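Notes for the Flollwood makers' evening. Talk starts at 7. Slow down. Drink water before the part about the mold.

Hello. I make small plaster busts of people who were wrong about something. I've been doing this long enough to have an opinion on shipping tape.

(Wait. If they laugh, wait longer. If they don't, go straight on.)

The first one was a weather forecaster, made as a birthday present for my brother-in-law, who had been rained on at his own wedding. He put it in the downstairs bathroom facing the door. Three guests asked where they could get one, and a fourth asked who had let him put it there. That was my sister.

So I made 10 more. I had no idea who would want them, and for most of a winter the answer was my garage.

The mold. Hold up the old one, both halves. The first mold was a single piece, and you got the bust out by swearing at it. Béla Vincze looked at it for a long time and asked whether I had considered a seam. I had not considered a seam. Béla has cast garden fountains all his life and is very kind about other people's work, right up to the moment he picks it up.

Pass the forecaster around now. The nose is the weak point. Please hold him by the base.

Names. We were going to be called Clendel, after the street, until my sister said it sounded like a cough drop. Then we were Twal for one August. I still have the Twal stickers, and there's a pile by the door if you want any. Please want some.

Painting. Kamonchanok Inthanon does all the faces. She can do 15 in an afternoon if I stay out of the room. I once suggested the economist should look more sorry. She handed me the brush, and that economist is on my shelf at home, looking like he's been stung.

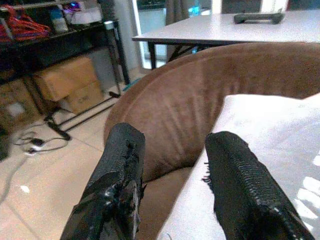 Price. People always ask, so get it in before they do. We started at 30 dollars, which covered the plaster and the box and paid me in experience. It's gone up. One customer wrote to say that was a lot for a man's head, and then ordered 2. He wanted them to face each other on a mantel – I packed them back to back, in case they started early.

Complaints. Read the one about the ear. Don't do the voice.

We get a fair number of requests for bosses and ex-husbands. I turn those down. The rule is that you have to have been wrong in public, preferably on television, with a chart. My sister considers this snobbery.

What's next: a full-length figure for the garden, if the Ceson plaster holds up to frost. Béla says it won't. I've told him what happens to people who make predictions.

Questions. If there aren't any, ask Kamonchanok about the economist.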